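Barkell: a collection of small black-and-white picture puzzles

Version 2, released 2020-01-10

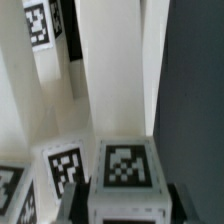

What is in Barkell?

Barkell holds 3000 nonograms, the grid puzzles where numbers along the rows and columns tell you which squares to fill in. Every puzzle comes with its clues, its finished grid, a title and a difficulty rating.

I love these puzzles and have been drawing them for years, mostly on graph paper, mostly at the kitchen table. Barkell began when the stack of paper got too tall and I started typing the grids in. Once they were plain text it was suddenly easy to sort them, check them and hand them out, and people started writing solvers for them, which made me very happy!

What changed since the first version

The December draft had a handful of puzzles with more than one solution. They have been redrawn or dropped. I also went back over the titles, because several of them gave the picture away before you had filled in a single square ("Teapot" was a teapot). Titles are now hints at best. The old ones are kept in the notes column for anyone who has already printed them.

Column clues used to be listed bottom to top in files that came out of the Renaud editor and top to bottom everywhere else. Everything is top to bottom now. If your solver flipped the Renaud files on load, take that step out.

Files

puzzles.txt has the clues only, so you can browse it without spoiling anything.
solutions.txt has the finished grids, in the same order.
index.csv has one line per puzzle: id, title, width, height, difficulty, source, notes.
check.py reads all of the above and complains if they disagree.

Format

A puzzle starts with its id on a line of its own. Then come the row clues, one row per line, numbers separated by spaces. A blank line follows, then the column clues in the same style. A row with nothing in it is written as a single 0. Please don't leave it empty, or the reader will think the rows have ended.

A small one looks like this:

heart-small
1 1
5
5
3
1

2
4
4
4
2

And its solution, with x for a filled square and a dot for a blank:

.x.x.
xxxxx
xxxxx
.xxx.
..x..

The columns are fun to work out by hand if you have never tried one. Start with the rows marked 5, fill them straight across, and see how much of the rest falls into place.

Difficulty

There are 3 levels: easy, medium and hard. Easy means you can finish by looking at one line at a time and never have to hold a thought across two of them. Medium means you will need to go back and forth, and probably mark some squares as blank along the way. Hard means that at some point you have to try a square, follow it for a bit and see whether it breaks something.

The ratings come from a line solver first and from my own pencil second. Where the two disagreed I went with the pencil. Some puzzles are easy for a program and miserable for a person — wide grids full of 1s are the worst of these — and I would sooner warn the person.

Sources

Most of the grids are my own. The Rulport set was drawn for a small print zine of that name and is included with the zine's permission; look for rulport in the source column. It leans toward birds and boats, and the boats are wonderful. The Prilto set is all lettering and ornament, with a lot of symmetry, so it is a great place to begin if you want to test a solver that takes shortcuts on mirrored grids.

Known problems

Symmetric pictures are overrepresented. They are pleasant to draw and I got carried away.

There are no color puzzles. I would like to add some, but the format needs a way to say that two runs of different colors may touch, and I haven't settled on one I like.

Three hard puzzles take check.py a very long time. It will finish. Run it with the skip-slow option if you are in a hurry.

A few pictures are hard to recognize even when solved correctly. My pumpkin has been called a beetle, a cushion and a loaf of bread. The solution is still unique, so I have left it alone.

Using the puzzles

Print them, solve them, put them in a class handout, feed them to your solver. Credit to Barkell is appreciated. If you reprint anything from the Rulport set, please name the zine too.

Sending in puzzles

New grids are very welcome, especially lopsided ones! Run check.py on your file before you send it. It will tell you if there is a second solution and show you the squares where the two differ, and moving a single square is often enough to fix it. Put your preferred credit in the notes column.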